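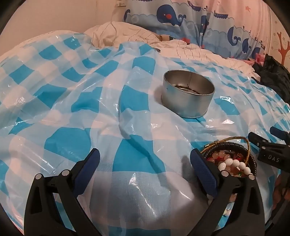 Figure 3. View from the camera on one of the Lema hand-held grippers during the jewellery task, with an open metal tin and a container of beads on a checked plastic tablecloth.

3.2 Keeping the grippers in working order

The Lema pair has two fingers per gripper, each a set of linked bars turning on pivot pins and ending in a dark blue pad. There are few parts to go wrong, and over 2234 recorded episodes we became acquainted with most of them. The maintenance routine below was written at Darley in June, after the first 203 episodes had to be thrown away on account of a loose pin that we had all looked at and admired.

Before each session the operator closes the fingers fully and checks that the pads meet along their whole length. A gap at one end means a pad has crept on its seat. We refit it, close the fingers again and repeat the zero reading. The pads are wiped with a damp cloth and left to dry. We tried a stronger cleaner once, on one pad, and can report that it removed the dust and a good part of the grip.

Pivot pins are checked every 16 episodes by rocking each finger sideways by hand. Any play that can be felt is too much. The Kudum logging software does offer an automatic check for play, which passed the faulty pin every morning with great confidence, so the hand test stays. Pads are replaced at 1000 closures whether or not they look worn.

Small beads bring a fault of their own. The triangular opening between the bars (Figure 3) is a convenient size for catching a loose bead, and a caught bead stops the finger short of closing. The software records this as a successful grasp, which in a narrow sense it is. Operators now open both grippers fully over a tray after each jewellery episode and give the bars a gentle shake.

The lens is wiped last. Glossy tablecloths throw bright highlights, and a smeared lens spreads these over the pads, where the Drestia tracker finds fingertips in generous numbers. Exposure is locked once the cloth has been laid and is not touched again until the cloth is changed.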